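This repository holds the purchase plan for the hand-held gripper kits used in the tabletop sorting recordings. It covers what we buy, what we already have, and what is held back for the second round. Prices are in US dollars, before tax, and were last checked on Thu 14 March.

# Undis gripper kit plan

## Contents

- `kit.csv`: one line per part, with supplier, unit price and lead time
- `spares.csv`: parts that wear out, with the reorder level for each
- `clutter.csv`: the household items used on the tables
- `quotes/`: supplier quotes as PDF
- `CHANGES.md`: edits to the plan, newest first

The CSV files use commas and UTF-8. Some product names in `clutter.csv` are in Chinese, so open the file with the encoding set by hand if your spreadsheet program guesses wrong.

## Scope

The plan pays for hand-held grippers, finger pads, batteries, chargers, storage and tabletop items. It does not pay for robot arms. Those are in the Matus budget and are bought on a different cycle. If a part is needed for both, it goes on whichever order is placed first and gets a note in the `shared` column.

Recording takes place in ordinary homes, so each kit has to fit in one carrying case and run without a workbench. That rules out the heavier gripper from Hosseinzadeh, even though its unit price was lower.

## Cost per kit

One complete kit costs $1,893. This includes two grippers, mounts, pads, batteries, a charger and the case. We plan for 7 kits. The first order is for four, and the other three wait until September, after the first round of data has been checked.

Storage drives are listed separately. They get filled, copied and put back in use, and we did not want them counted again every time a kit is added.

## Pads and wear

Pads are the part we reorder most. The plan allows 30 spare pads for the first round. They are bought as a single batch so the rubber and the rib spacing match across kits. Mixed batches gave us uneven grip on thin packaging in the pilot.

Linkage pins are cheap but slow to arrive. Order them with the grippers. A gripper with a loose pin should come out of use the same day, and the replacement should be logged in `spares.csv` under the kit number.

## Tabletop items

The item line is small next to everything else, and it still needs a line. Sorting tasks call for boxes, stick packets, wrappers, tissue packs and crumpled plastic bags, mixed together in one pile. Thin and crumpled things are the ones that wear the pads and take the most attempts, so they are worth replacing as they tear.

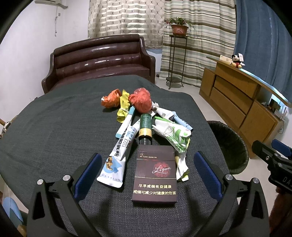
Zevis commented on the draft that the item line was set too low, and that wrappers and bags should be budgeted like pads, as consumables, with a fixed amount per kit per month. The same comment asked for flat cartons to be bought in pairs, so a crushed one can be swapped without changing the item list.

We took both points. Each kit now has $30 a month for items, and cartons are entered with a quantity of two. Packaging that a household already has can be used at no cost, but it must still be entered in `clutter.csv` with a price of zero.

## Ordering

1. Check `spares.csv` against the shelf before asking for a quote.
2. Ask for the quote in writing and save it in `quotes/`, named by supplier and month.
3. Update the unit price in `kit.csv` if it has moved.
4. Add a line to `CHANGES.md`.

Batteries ship by ground only. Put them on their own order or the whole box goes by ground.

## Known gaps

- Import duty on the pads is an estimate. The real figure will be entered when the first invoice comes in.
- No repair cost is included for grippers out of warranty.
- The lead time for cases is taken from the supplier's website and has not been confirmed.
- `clutter.csv` has no weight column yet. The Matus team has asked for one.

## Use

The tables can be copied for your own planning. Quotes are shared for internal use only and should be removed before the folder is passed on. Corrections go in as a pull request against `kit.csv` or `spares.csv`, with the quote or invoice attached.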